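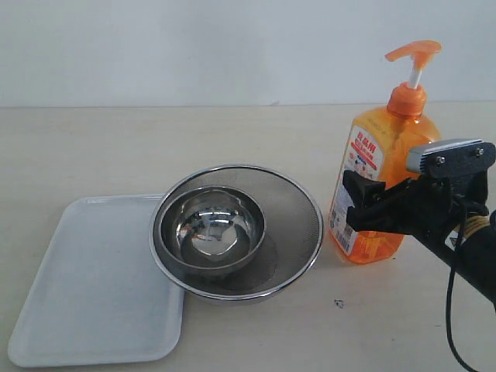 Page last changed: Thu 27 November

KITCHEN CORNER — the washing up, again

Quick one this time, newsletter is late and the oven piece got bumped to the next issue. Sorry to everybody who wrote in about the oven.

So. Washing up after the shared lunch at Draritz. Main dishes fine, plates fine. It's the small prep stuff that gets left. Strainer, little steel bowl, white tray. They go round the kitchen all morning and then end up in a pile at the end and whoever is last out gets them. If you used it, wash it before you sit down to eat. Takes a minute, I've done it with a coat on.

Order, for anyone new:

Small bowl first. It's steel, it shows every fingerprint, rinse it well or it dries streaky.

Strainer second. Please please do not leave rice in the mesh. Once it sets you're there with a brush for 10 minutes. Tap it out over the bin, then soap, then rinse from the OUTSIDE so the bits get pushed back the way they came. Hold it up to the window after. Still see specks? Go again.

Tray last. The rim is where the grease hides, go round the corners with your thumb.

Don't stack the bowl in the strainer and put them away like that if either one is still damp. Nesting is fine for carrying. On the shelf they need to be apart, otherwise you open the cupboard on Monday and it smells like a pond.

Soap. We are on the orange pump bottle now and I like it. One push does the bowl and the strainer both. Two pushes if it was fish. Somebody has been doing five or six, I can tell from the foam, and then the next person is rinsing forever. One push on the sponge, not in the bowl.

Refills — the Jolholm kitchen buys the big pack with us, 900 ml a time, and we split the cost. Last one went in July and lasted well until the bazaar. When the bottle gets low write it on the sheet by the door, dont just top it up with water. Watered down soap is why the trays were greasy in the summer, mystery solved.

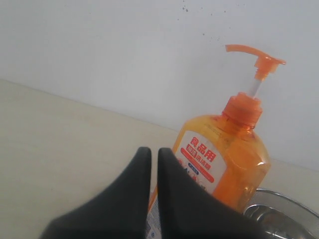 Also the pump likes to clog if it sits over a long weekend. Run the nozzle under the hot tap, push it a few times, good as new. Wipe the outside of the bottle while your at it, it gets slippery and I have dropped it on my foot once already.

Sponges: new ones Fridays. Old ones move down to floor duty, cut a corner off so we know. A sponge with a corner off does not touch a bowl. Ever.

Tea towels went home with the Kamia group after the bazaar, 20 of them, and I think not all came back. Check your bags and your back seats. The plain ones, no stripes. Leave them on the hook if you find any, no questions asked.

Next issue: the oven, finally, plus the Hamada pickle recipe, which needs a strainer — a clean one.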